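Vevville Robotics Club – Minutes, Tue 21 November
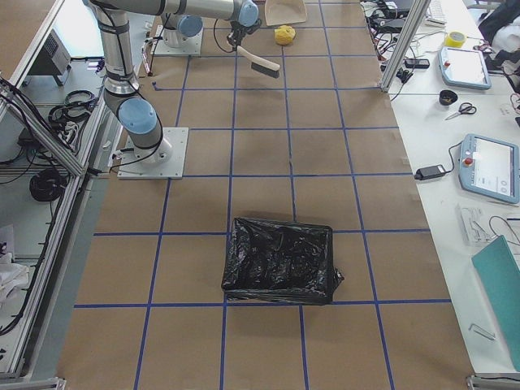
Minutes of the August meeting were approved with no changes.

Table cleanup task: Both arms stay on for the Grasso entry. The brush program will be written first, then the sponge. Paper and blue tape will be replaced before the next full practice.

Budget: Balance is $2000 before the Drutell order. Spending on grippers was put off.

Membership: 27 paid. Dues reminders go out this week – same amount as last year.

Room closes at 9. Meeting ended at 8:40.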